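Inicio | Relatos | Autores | Archivo | Contacto

Última actualización: 8 dic. 2020

El planificador

El registro de Vesel ocupaba 2,926 líneas cuando Saqib Rizvi dejó de leerlo por orden y empezó a buscar por marca de tiempo. El fallo estaba en el ciclo 870: el brazo derecho pedía una pose, el planificador la concedía y el controlador la rechazaba 10 milisegundos después. Sin colisión, sin límite articular. Código de salida 2.

Rormont había entregado el módulo en enero con una nota breve: las restricciones se evalúan por brazo - no por par. Rizvi la había archivado sin contestar.

Repitió el plan en Magsi, el simulador. Pasó. Lo repitió con el modelo de cables activado y también pasó. Entonces comparó las dos colas de mensajes y vio que el brazo izquierdo, en espera, seguía publicando una reserva de volumen sobre el centro de la mesa. Nadie la había liberado. El planificador no la leía. El controlador sí.

Escribió una función de once líneas que anulaba la reserva al entrar en espera. Dudó con el nombre y la llamó soltar. Compiló, cargó el binario en la celda y lanzó la secuencia desde el ciclo 869. Después miró la mesa, cosa que hacía poco.

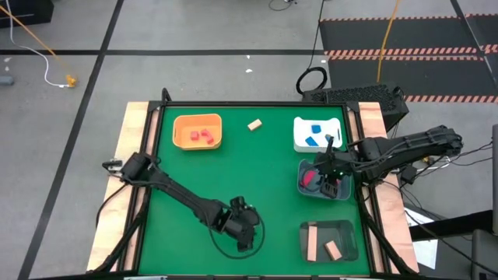 Gollar escribió por el canal interno que la función estaba bien, pero que anular una reserva ajena era una mala costumbre y que prefería un plazo de caducidad. Preguntó también quién iba a documentarlo.

Rizvi abrió el fichero, borró soltar y escribió caducar. Le faltaba un argumento: el tiempo. Dejó el cursor entre los paréntesis y volvió a la línea 1 del registro.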